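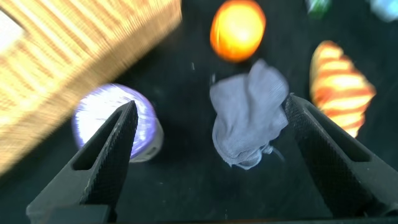 Lo primero que te dirá el vendedor es que esto ordena solo una mesa, y lo primero que deberías preguntarle es qué mesa. Así respondió un lector cuando anunciamos que íbamos a probar el kit de manipulación de Undmont, y hay que reconocerle que la pregunta sirve de guía para toda la ficha.

Undmont Maltedel: kit de pinza con cámara de muñeca
Ficha de equipo y opinión
2022-11-09

14 comentarios | Compartido 31 veces

El Maltedel se vende como un conjunto cerrado para montar en un brazo ligero que el comprador ya tenga: pinza paralela de dos dedos, cámara pequeña en la muñeca, cableado, controlador y una licencia del programa Wirnari, que es donde se graban las demostraciones y se entrena el comportamiento. El fabricante lo presenta como la forma rápida de pasar de la caja a una tarea de recogida con objetos variados. El brazo no viene incluido, y esto aparece en la página comercial en letra bastante más pequeña que el resto.

Lo distribuye Bastos, que también ofrece la puesta en marcha como servicio aparte. Nosotros la rechazamos y lo montamos por nuestra cuenta. Quien no tenga costumbre de pelearse con bridas y conectores quizá deba sumarla al presupuesto desde el principio.

Qué trae la caja
- Pinza con dos dedos negros, intercambiables
- Cámara de muñeca con soporte
- Controlador y fuente
- Juego de cables
- Brida adaptadora (hay que indicar el modelo de brazo al hacer el pedido)
- Licencia Wirnari para un puesto, doce meses
- Guía rápida en papel; el manual completo se descarga

Los dedos

Es la parte mejor resuelta del producto. Son negros, mates, con una ranura alargada que los recorre y la cara interior cubierta por una textura fina en cuadrícula. Agarran bien la tela, que era lo que más dudas nos daba: un trapo arrugado ofrece siempre algún pliegue donde morder y el dibujo de la cara interior hace su trabajo. Con las cosas redondas y lisas la historia cambia. Una bola con forma de huevo se escapa si los dedos cierran un poco por encima o por debajo de su parte más ancha, y el controlador no lo detecta hasta que la pinza ha cerrado del todo. La hoja técnica llama a esto "agarre adaptativo". Nos parece mucho adjetivo.

Se cambian con dos tornillos por dedo. El par de apriete está en el manual descargable y no en la guía rápida, así que el primer día apretamos a ojo y luego tocó repetir.

La cámara de muñeca

Va donde tiene que ir, con los dos dedos dentro del encuadre y el objeto entre ellos, y eso facilita mucho el aprendizaje del último tramo de la aproximación. El problema es lo que ocurre cuando el brazo se mueve deprisa. Las imágenes salen barridas: un cesto de mimbre se convierte en una serie de bandas beige y un objeto a rayas naranjas y blancas queda en unas franjas blandas que cuesta ubicar. En el centro, entre los dedos, se conserva algo más de información, y es ahí donde una prenda pequeña todavía se distingue por sus pliegues. Hacia los bordes, poca cosa.

Undmont anuncia 60 imágenes por segundo. La cifra consta en los ajustes, sí, pero la cadencia no arregla el barrido si la exposición sigue siendo larga, y la exposición automática sobre una mesa casi negra tiende a alargarse. Se puede fijar a mano desde Wirnari, en una pestaña que se llama "Avanzado" y que el asistente de instalación ni menciona. Al acortarla, la imagen se oscurece y hace falta más luz. Bastos vende un anillo de luz. No va incluido.

Los colores saturados también sufren. Un naranja fuerte se quema por el centro hasta amarillo y los morados claros parecen encendidos por dentro. Para un modelo que distinga objetos por forma quizá dé igual. Si el plan es clasificar por color, conviene hacer pruebas antes de firmar nada.

Grabar y entrenar

El programa es correcto. Se guía el brazo a mano o con mando, se graba la demostración, se etiqueta con una frase y se pasa a la siguiente. El folleto dice que bastan 20 demostraciones por tarea. Con un solo objeto, siempre en la misma zona, nos pareció creíble. Con una superficie desordenada, es decir, una prenda rodeada de una bola, un recipiente o rollo, otros objetos y un cesto ocupando una esquina, no nos acercamos ni de lejos a algo que dejaríamos funcionando sin vigilancia. Acabamos grabando 274, y lo que mejoró de verdad el comportamiento fue bajar la velocidad de aproximación. Ese consejo no sale en ningún material comercial, probablemente porque el vídeo de ventas quedaría muy aburrido.

Dos manías del programa:

Si se interrumpe una grabación, el episodio se guarda igualmente como válido. Hay que borrarlo a mano y el botón está escondido en el menú de exportación.

Las etiquetas no se pueden editar en bloque. Una errata en la frase y toca abrir los episodios uno a uno. Preguntamos al soporte en noviembre y contestaron que está "en la hoja de ruta", expresión que llevamos años leyendo en productos de todo tipo.

Lo que promete la página y lo que vimos

"Listo en una tarde." El montaje mecánico, sí. La calibración entre cámara y pinza nos llevó otra mañana completa, con un patrón que hay que imprimir uno mismo y pegar sobre algo rígido.

"Objetos blandos y rígidos sin cambiar de herramienta." En parte. Los blandos, bien. Los rígidos pequeños y redondos, según el día. Los hilos sueltos de una prenda se pueden enganchar en la ranura del dedo, cosa que conviene mirar de vez en cuando.

"Sin programación." Cierto mientras no se quiera conectar con nada. Para sacar los datos a otro entorno de entrenamiento hay que escribir un conversor, y el formato está documentado a medias.

"Funciona en entornos reales." No sabemos qué significa. Una mesa con cosas encima es un entorno bastante real y ahí necesitó mucha ayuda.

Requisitos del ordenador

Wirnari pide 16 GB de memoria como mínimo. Con esa cantidad arranca y graba, pero la revisión de episodios va a tirones y entrenar en local se hace pesado. La alternativa que propone la empresa es su servicio en la nube, que se factura por horas y cuyo precio no está publicado. Lo pedimos y nos remitieron a un formulario.

Garantía y repuestos

Un año para pinza y controlador. Los dedos se consideran consumible y quedan fuera - lógico en las almohadillas, menos lógico cuando la pieza entera es el consumible. Bastos tiene existencias de dedos sueltos, por pares. La cámara no se vende por separado; si falla fuera de garantía hay que comprar el módulo de muñeca completo.

La licencia merece un párrafo. Pasados los doce meses, la pinza sigue abriendo y cerrando, pero el programa deja de grabar. Los datos ya guardados se pueden exportar. Está en las condiciones, punto final de la segunda página, y nos habría gustado encontrarlo junto al precio.

Para quién

Un laboratorio o un taller docente que ya tenga brazo, luz buena y alguien con paciencia le sacará partido. Los dedos son buenos, el soporte de la cámara no se mueve y la documentación mecánica es seria. Para una empresa que quiera vaciar una mesa o clasificar prendas a partir del lunes siguiente, no lo recomendaríamos con la versión que hemos probado. Pidan una demostración con sus propios objetos, sobre su propia superficie y a la velocidad que necesitan. Si les enseñan un vídeo, pidan la demostración otra vez.

Actualizaremos la ficha si llega la edición de etiquetas en bloque.

Contacto | Aviso legal | © 2022 Todos los derechos reservados | Volver arriba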